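¿Cómo sabe la tienda dónde está mi paquete?

Explicación para lectores de 8 a 12 años

Cuando alguien de tu familia compra un libro o un juego por internet, la tienda manda un mensaje con un número muy largo. Es el número de seguimiento. Hoy vamos a aprender para qué sirve y qué pasa con tu paquete desde que sale del almacén hasta que llega a tu puerta.

Primero, el pedido

Imagina que pides un rompecabezas en una tienda que se llama Odus. El ordenador de la tienda recibe tu pedido y le pone un número, por ejemplo el 914. Este número es como el nombre del pedido. Si otro niño compra el mismo rompecabezas, su pedido tendrá un número diferente, y así los dos no se confunden.

Después hay que buscar el rompecabezas en el almacén. Un almacén es un edificio con pasillos y estanterías, y cada estante tiene su propia dirección, igual que las casas de una calle. La dirección puede ser «pasillo 14, estante 2». La persona que prepara los pedidos lee esta dirección en una pantalla pequeña y camina hasta allí.
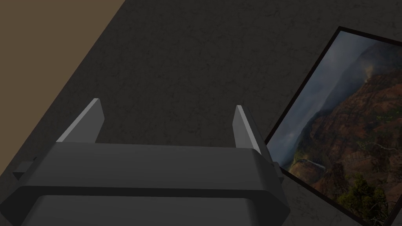 El paso siguiente se llama preparar el paquete. Hay que coger el producto, ponerlo en una caja de buen tamaño y cerrarla bien. En muchos almacenes esto lo hacen personas con sus manos, y en otros ayudan las máquinas. Una pinza de robot con dos dedos planos y paralelos, como la que está dibujada con ordenador, es una especie de mano muy sencilla. Tú tienes cinco dedos y puedes hacer con ellos muchas cosas distintas: prueba a levantar una goma de borrar usando solamente dos, bien rectos, y verás que hace falta un poco de paciencia.

La etiqueta y el código de barras

Ahora la caja está cerrada, y todas las cajas cerradas se parecen mucho. Por eso se pega encima una etiqueta. En la etiqueta están escritos el nombre y la dirección de quien recibe, y también hay un dibujo de rayas negras y blancas. Son las barras del código.

Las rayas son una manera de escribir que las máquinas leen muy rápido. Un lector con luz pasa por encima, suena «pip» y el ordenador ya sabe qué paquete es. Cada «pip» se guarda con la hora y el lugar. Cuando miras el seguimiento en la página de la tienda, lo que lees es la lista de todos esos «pip» – el diario de viaje de tu paquete.

El viaje

Un camión de la empresa de transporte, que aquí llamaremos Welura, recoge las cajas. Primero las lleva a un centro de clasificación. Allí se ordenan por ciudades, y los paquetes que van al mismo sitio viajan juntos. Si tu casa está a 80 kilómetros, el viaje puede ser corto. Si está en otro país, el paquete cambia varias veces de camión, o incluso sube a un avión.

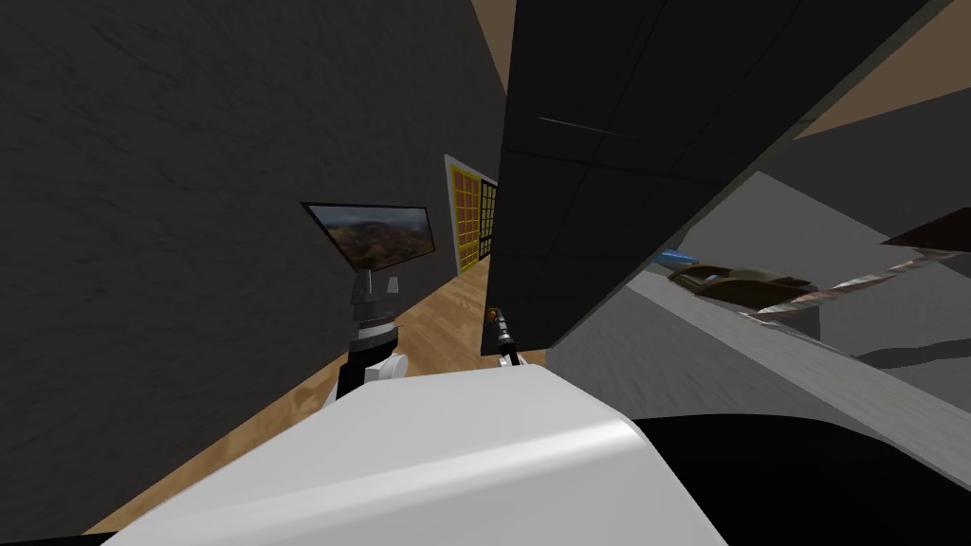
A veces el seguimiento no cambia durante muchas horas. No significa que el paquete se ha perdido: puede ser que va dentro del camión y todavía ningún lector ha pasado por su etiqueta. Para entenderlo mejor, piensa en una habitación como la del dibujo, con una pared gris oscuro, un suelo de madera clara y un monitor de marco fino. Si dejas tu paquete en ese suelo y sales, sabes dónde lo viste por última vez, pero no puedes saber si después alguien lo ha movido. Con el seguimiento pasa lo mismo, solo cuenta el último lugar donde sonó el «pip».

Palabras para recordar

Almacén: edificio donde se guardan los productos antes de venderlos.
Etiqueta: papel pegado en la caja con la dirección y el código.
Transportista: empresa que lleva los paquetes.
Número de seguimiento: número que permite saber por dónde ha pasado un paquete.

Para hacer en casa

Pide a un adulto una caja vieja y mira su etiqueta. Busca el código de barras y el nombre de la ciudad de donde salió. Luego puedes buscar esa ciudad en un mapa y dibujar el camino hasta tu casa.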